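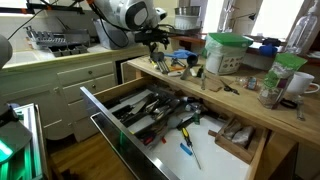 The junk drawer test

Kitchen drawers are a poor place to start with automation. The contents are different in every house, they change from week to week, and half of them are tangled in the other half. Zernbridge, a small company with its office in Vilport, has decided to sell a service for them anyway.

The service is called Herrero. It is a rental: a robot arm, a gripper and the software that runs them, delivered to the customer's home or workplace for a set period and collected afterward. The customer pays by the day. While the arm is on site it sorts, puts away and fetches small items, mostly in kitchens, workshops and staff lunch rooms. Zernbridge opened bookings in April and says it has finished 27 rentals so far.

The day rate is $101, with a minimum of 18 days. That works out to a little over $1,800 before tax, plus delivery, and it puts Herrero well outside what most households would spend to have the cutlery straightened. The company admits as much. Its paying customers to date have been shared houses, two community kitchens and a repair shop that lends tools to its members.

Setup takes most of a morning. The installer brings in the arm, runs the cables and walks the room with the customer, who has to decide what belongs where. This is the slow part. Herrero comes with a list of 1,000 household items it has been trained to pick up, and each one needs a home or a general rule. Spatulas and tongs are easy. A screwdriver that has lived beside the ladles for years is harder, and the software won't guess. It asks, by way of a tablet, and it keeps asking until somebody answers.

A counter with scissors, hand tools and a measuring cup all on it at once is ordinary work for the system. Zernbridge's advice is to leave the mess alone before the installer arrives. Customers who tidy first tend to hide the odd items in a cupboard, and those turn up again on day three with no rule to cover them.

The gripper handles rigid things well. Metal utensils, mugs and jars with a decent edge gave it little trouble in our trial, though it was slow, and it paused for several seconds over anything lying across something else. Long tools with thin shafts were picked up by the handle nearly every time. Soft things were another matter. Rubber gloves were dropped or dragged. Crumpled packets, whether paper or foil, were often lifted two at a time, and the software counted them as one.

Deep piles are the other weak spot. A utensil organizer with handles lying diagonally over the dividers takes the arm far longer than it would take a person, and when it can't separate two pieces it sets them both on the counter and moves on. You come home to a tidy drawer and a small heap behind it. By the second week our heap had shrunk, mostly through our answering questions on the tablet.

The arm won't open a drawer it hasn't been shown, and it won't close one if anything sticks up past the front. Sharp knives are left alone by default. That setting can be changed, but the customer has to sign a separate form, and we left it as it was.

Noise is low. Space is a bigger concern -- you lose a good stretch of floor for the length of the rental, and in a narrow galley kitchen two people and the arm don't fit. Zernbridge asks for a power outlet of its own and won't install over tile that has lifted.

The only direct competitor we could find is Kusport, which sells its arm outright and leaves setup to the buyer. Over a year or more that would likely be cheaper. It also means writing your own rules from scratch, with support by email only, and there is no one to take the thing away when you have had enough of it.

For a single household, Herrero is hard to justify at the current rate. For a shared kitchen where things go missing every week, the labelled map of shelves and drawers that it leaves behind may be worth more than the sorting. Customers keep the map as a printable file when the rental ends. A shorter rental is planned, but Zernbridge has not set a price for it.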